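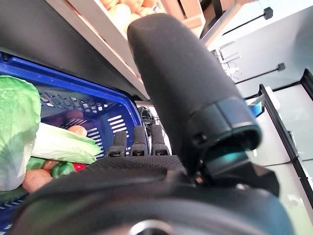 Zimstead Allotment and Garden Society

Minutes of the quarterly members' meeting held in the Chisholm Room, 27 July 2019, 10:00 a.m.

Chair: Jabari Langat
Present: 31 members, as per the sign-in sheet
Apologies: received from the plot holders at 14 and 22

1. Minutes of the last meeting

The minutes of the spring meeting were read and approved with one correction. Under item 5, "north fence" should read "north gate." The fence was not discussed.

2. Matters arising

The lock on the north gate has been replaced. New keys are available from the Chair for a deposit of five dollars. Old keys no longer work and can be thrown away.

The request for a second notice board is still open. The town has asked for a drawing with measurements before it will give an answer.

3. Water

The bill for the second quarter came to $288, up from $227 in the same quarter last year. A dripping standpipe by the Presau Road entrance accounts for part of this. It was repaired at the end of June. Members asked whether hoses should be limited again. After some discussion it was agreed to keep the present rule – hand-held hoses only, no sprinklers, and no hose left running while the plot holder is elsewhere on the site.

A member on the lower terrace said pressure there is very poor in the early evening. The Chair will ask the plumber if a wider pipe would help and what it would cost. No decision until there is a price.

4. Plots and waiting list

There are 48 plots, of which two are currently vacant. Both have been offered to the next names on the list. Plot 9 is badly overgrown with bindweed, and the new holder will pay no rent until January in return for clearing it.

Three holders have been written to about uncultivated plots. Two have replied and have started work. The third has not replied and will get a second letter. The rules allow four weeks after that.

It was proposed that half plots be offered again. Views were divided. Several members said half plots had caused arguments over the shared path, and others pointed out that many people on the list only want a small space. Put to a vote: 16 for, 11 against, 4 abstaining. Carried. Half plots will be offered from January, with the path to be marked out by the Society before either half is let.

5. Compost and deliveries

Werover will deliver one load of composted bark in the fall, to be tipped on the hard standing beside the shed. Members are reminded not to park there that week. The delivery day will go up on the notice board.

Cooked food has again been put in the shared compost bays. Please take it home.

6. Produce show

The show will go ahead in September in the same hall as last year. Classes are unchanged except that "three onions, dressed" is now split into red and white, and there is a new class for a jar of pickled beans. Entry forms are in the box at the gate. Tables need to be set up the evening before, and names are wanted for this.

7. Any other business

Rats have been seen near plots 30 to 34. Holders there are asked to lift any boards lying on the ground and to pick up windfalls.

A wheelbarrow with a green tray is missing from the shed. Whoever has it should put it back.

8. Next meeting

October, same room. The date will be posted on the notice board.

The meeting closed at 11:25 a.m.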